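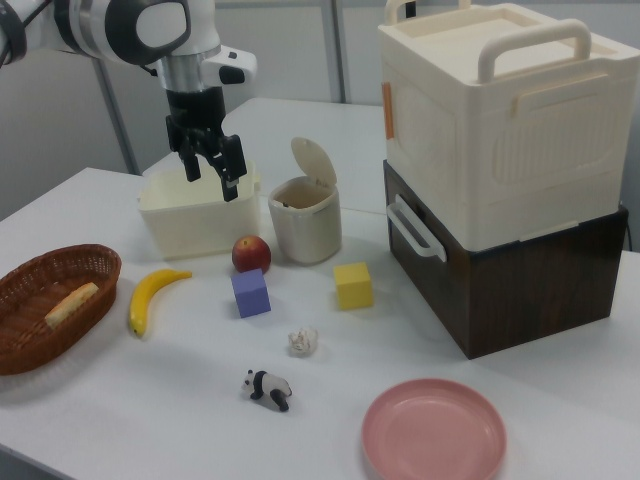
What does the planner do when the perception model is wrong? It carries on with a wrong plan, and usually with full confidence.

Print | E-mail

Slide 2. Say this slowly. The Kerkeo planner got 44 task goals from us in October. People quote the success rate. Ask which 3 goals they dropped first.

Slide 3. Replanning takes almost 400 ms. Fine on a static table. I don't believe it for anything that moves.

Skuston logs: show the two runs where the detector swapped labels halfway through and the planner never checked. Pause for questions.

Print | E-mail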